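Trerkovard (software)

Trerkovard is a software package for controlling robots with two arms that handle soft objects such as caps, gloves, bags and folded clothing. It joins perception, grasp planning and motion control in one program.

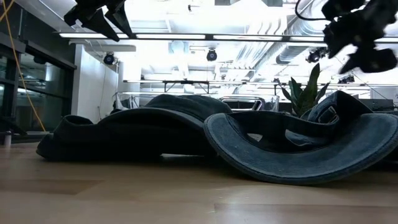
Overview

Trerkovard was written at Masanja, a small automation company, by a team under Erasto Mwakyusa. The name is also used for the file format in which the program stores its tasks. The software runs on an ordinary workstation connected to the arms and to one or more cameras. It does not include drivers for every arm on the market, and users normally write a thin adapter for their own hardware.

Soft goods are difficult for robots. A box keeps its shape when it is lifted, and its position can be described with a few numbers. A cap has a stiff part, the brim, and a soft part, the crown, which can fold in many ways. A planner that treats the cap as one rigid body will often choose a grasp that closes on a wrinkle and slips. Trerkovard was designed with this problem in mind, and most of its unusual features come from it.

History

The first version was a set of scripts for a packing station at Vitholm, a warehouse for clothing returns. The scripts could handle only flat items. Mwakyusa rewrote them as a single program when the station began to receive headwear, and this rewrite is usually counted as version 1.

Version 2 replaced the fixed list of grasps with a planner that works from the camera image. Imani Villanueva joined the project during this period and wrote the module for motion with both arms, which was at first distributed separately under the name Dorkemum. The two programs were later merged, although the older name is still found in the source code and in some error messages.

Perception

The perception module receives colour images and, where the camera provides it, depth. It divides the image into regions and gives each region one of four labels: stiff, soft, opening or unknown. The brim of a cap should be labelled stiff and its crown soft. The opening label is used for the inside of a cap or bag when it is turned toward the camera.

Dark fabric is a known weakness. On a black cap the folds have very little contrast, and the module may join the crown and the brim into one region. Bright ceiling lights behind the workspace make this worse, as the camera reduces its exposure and the shadows lose their detail. The manual recommends setting the exposure by hand on the tabletop and ignoring the background.

Metal parts, for example a strap buckle, are marked as places to avoid. Reflections on a polished table can be confused with metal, and for this reason the module ignores bright spots that lie in the plane of the table.

Grasp planning

For each stiff region the planner proposes grasps along the edge, with the two fingers on opposite sides of the material. Each proposal receives a score. The score depends on the space under the edge, the distance to the nearest soft region and the angle at which the gripper must arrive. A brim that curves upward gives good scores, as a finger can pass under it without touching the table.

The planner examines up to 800 proposals for one image and keeps the best 12 for each arm. These are then compared in pairs, so that the arms do not choose places too near to each other. If no pair is acceptable, the program can ask for a small push of the object and take a new image.

Motion control

Both arms follow a common clock. When one arm is delayed, the other slows down by the same amount, and the object between them is not stretched. This behaviour can be switched off for tasks in which the arms work on separate objects.

Cables that hang near the arms are not seen by the planner unless the user adds them to the model of the cell as forbidden volumes. The editor has a simple tool for this, in which the cable is drawn as a chain of cylinders.

Task files

A task is a plain text file with a list of steps and the conditions for passing from one step to the next. The standard library contains 23 tasks, among them "lift by brim", "turn over" and "place side by side". Every step may have a time limit and a recovery step. Files made with version 1 can be opened in version 2, but the old grasp list is discarded and a warning is shown.

Reception

Users at Vitholm have praised the task files, which can be changed by operators without programming experience. The most frequent criticism concerns the documentation, which still describes some menus of the first version. The calibration of two arms to one camera has also been called slow, and it must be repeated whenever the camera is moved.

See also

Dual-arm manipulation
Grasp planning
Image segmentation
Motion planning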